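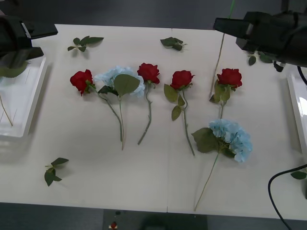
Artificial flower

An artificial flower is an imitation of a natural flower, made for decoration. Most artificial flowers consist of a bloom, a stem and one or more leaves. They are sold singly, as "stems", or in ready bunches, and are used in homes, shops, hotels and cemeteries.

Materials

Older flowers were made of silk, cotton, paper, wax or feathers. Today polyester fabric is the most usual material for the petals, and the name "silk flower" is still used for it in the trade. Stems are commonly made of iron wire which is covered with plastic or wrapped with paper tape. Foam and latex are used when the petal must feel soft to the hand.

Common kinds

The rose is the kind most often imitated. It is made as a closed bud, as a half-open bloom or as a fully open bloom, and red is the color most asked for. Leaves of a rose may be fixed to the stem or supplied apart, on a small ring that slides up from below.

The hydrangea has a large rounded head composed of many small florets. It is made in white, pink, green and different blues, from pale to very dark. The head takes much space, so in a mixed arrangement two hydrangeas can be enough for four or five roses. The leaves are broad and sit near the head.

Arranging

Before arranging, the stems are laid out flat on a table, side by side, so that lengths and colors can be compared. Leaves pressed during transport are opened by hand. Wire stems are then bent in a slight curve, or shortened with a wire cutter; ordinary scissors are damaged by the wire. Large heads are placed first and low, and the roses are put between them.

Imogen Ellwood, in her handbook "The Lasting Bouquet", advises to vary the height of the blooms and to leave a few stems bare of leaves. Stuart Tunstall prefers all heads on one level, in the manner taught at the Lorniveck school.

Care

Dust is removed with a soft brush or with cool air from a hair dryer. Polyester petals can be wiped with a damp cloth, but paper petals can not. Strong sunlight makes the colors weaker, and blue and red usually suffer before green.

Collections

The museum at Vondildale keeps 1,592 artificial flowers, of which 400 are roses. The oldest pieces came from the Arellano workshop. The rooms are closed in November.

See also: Dried flower; Floristry; Wreath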